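What a River Remembers

I grew up a short walk from the Drustby, and I have been putting off writing about it for most of this year, partly out of affection and partly because I knew I would end up cross. Well, it is September, the evenings are drawing in, and I have run out of excuses (and tea), so do bear with me while I get there.

For those of you who don't know it, the Drustby is a modest little river that used to have a tannery on it. Turkier ran the place for longer than my mother has been alive, and when it closed the sheds came down, the gates were locked and everyone went off to find other work. The lagoons stayed. Three of them, lined with clay, full of whatever was in them on the last day.

The old lagoons

My friend Piret Jõgi walks her dog along that bank most mornings, and she was the one who told me the council wants to put 200 houses on the far side. I have nothing against houses! We need them badly, and I would be thrilled to have some young families about the place again. What bothers me is that the survey behind the plan took its soil samples from 23 spots, and every one of them was uphill of the water.
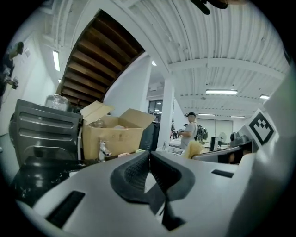 Who ought to pay

I feel strongly that the firm which made the mess should meet the bill for clearing it. Turkier was sold to Grident ten years ago, land and all, and Grident has been very polite in its letters and has so far offered us a fence. A fence is a fine thing for keeping children out — I wouldn't be without it — but chromium doesn't climb over the top. It goes down, and then along, and sooner or later it gets to the gravel where the trout lay their eggs.

I would like to see a bond paid in before any firm is allowed to dig a pit of this sort, held by the county and given back when the ground tests clean. People tell me this would frighten off business. Perhaps it would frighten off some of it, and I find I can live with that. The meeting is on Thursday at seven, upstairs at the library, and Piret is bringing her maps.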